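Trilton folding study: first results are in

We've had a lovely busy spring on the folding work, and I'm so pleased to be able to share some numbers at last!
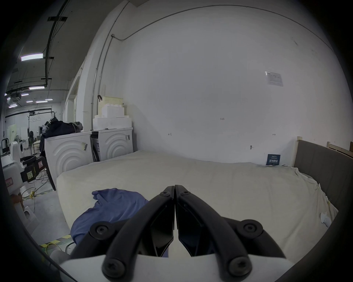 The question Efthymia Michailidis set us was whether a policy trained only on hand-held gripper demonstrations, with no robot in the room, could cope with shirts it had never met. We recorded 666 demonstrations across 7 household layouts, and then ran 171 trials on the arm with fresh clothes. Ynyr Meredith's trick of trimming the long pauses before training (it sounds like such a small thing, I know) helped more than the bigger network did. Sleeves are still a bother, I'm afraid, and we'll be back on those in June. Do write to Efthymia if you'd like the draft.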